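Open Studio Show at Hjaltested Gallery: Common Questions

When can I see the show?
The gallery is open 10 to 4 every day but Monday, through the end of March. The reception is on the first Friday, starting at 7.

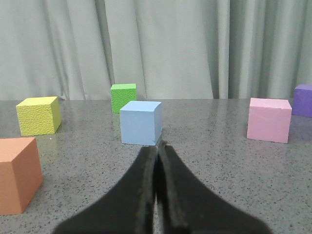
Entry is free on all days, and you don't need a ticket for the reception.

Who chose the work?
Sólveig Eskildsen picked the pieces from artists in the Furkar studios. Each artist could enter two.

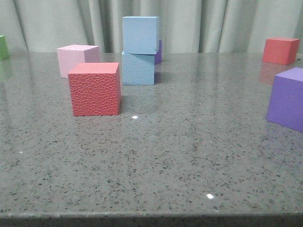
Foam cubes on a speckled stone tabletop.

Can I buy a piece?
Most are for sale. Ask at the desk for the price list. Sold work stays up until the show closes.
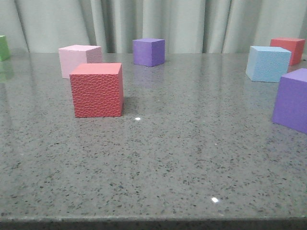 Where do I park?
Use the Nadik lot behind the building. It has about 100 spaces and fills early on reception night.

Are prints available?
A few artists have prints in the Bulletti room, next to the coat rack. Card or cash.
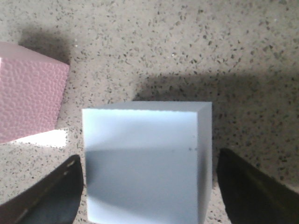 Pale blue cube, with a pink one behind at left.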